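Padlocks, Keys and Baskets: Keeping Small Hardware Together
Project report, Starkcombe
November 22, 2025

1. Background

The shared bench at Starkcombe has padlocks on it that look alike, and keys that end up away from the lock they belong to. In June we lost 33 minutes of a session trying keys. Our project, called Anik, set out to find a simple way of storing locks and keys.

2. Storage options

We compared 2 ways of storing a lock. In the first, the key stays in the keyhole and the lock goes away as one piece. In the second, the key goes on its own ring in a separate place.

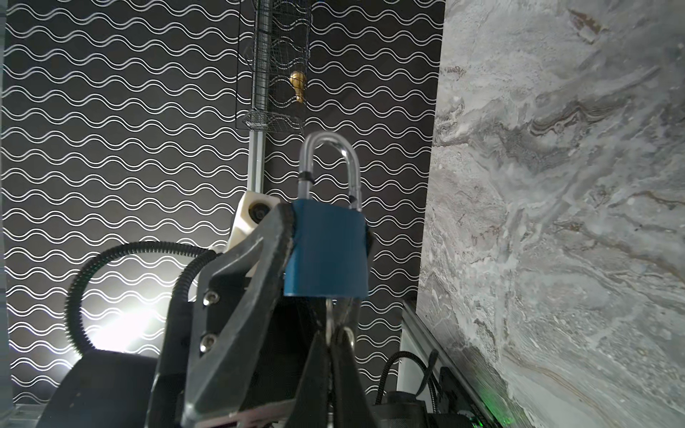 The first way is quicker. The drawback is that a lock with its key in it protects nothing if someone picks it up, so it only suits locks that are not in use.

3. The work surface

Small metal parts are hard to find on a busy pattern. A silver key against gray stone is easy to miss, and a blue lock is much easier to spot.

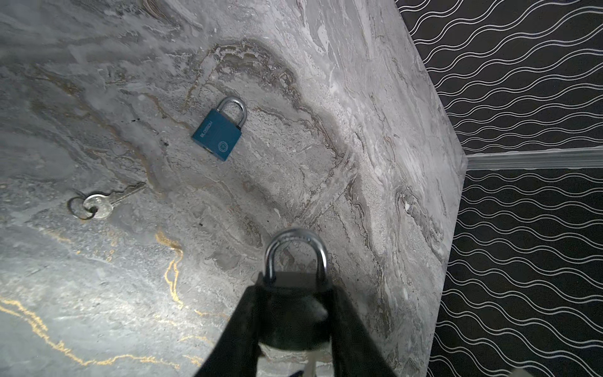

Figure 2. Padlock marked BLOSSOM and a key on its ring, on the marble-patterned top.

We suggest a plain mat for sorting and a colored tag for each key ring. The tag should match the lock.

4. Baskets

Wire mesh lets you see what is inside without taking it down. Hanging the baskets also leaves the top free for work.
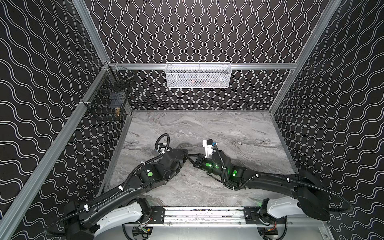
Fine mesh is the better choice for keys. A wide grid is fine for boxes, but a thin key could slip through it.

5. Trial

We ran 6 rounds of sorting. Each round began with a lock on the table and ended when lock and key were stored. 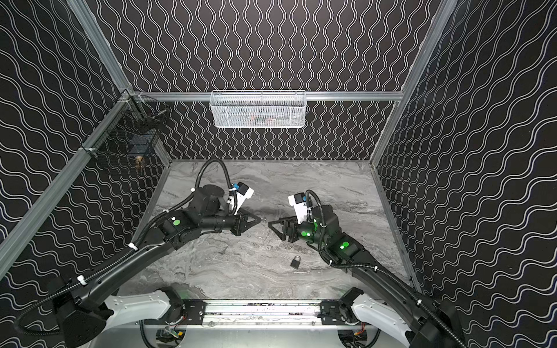

Dark locks took longer to find than blue ones. We did not test locks of different sizes, and the tags had not been made when this report was due.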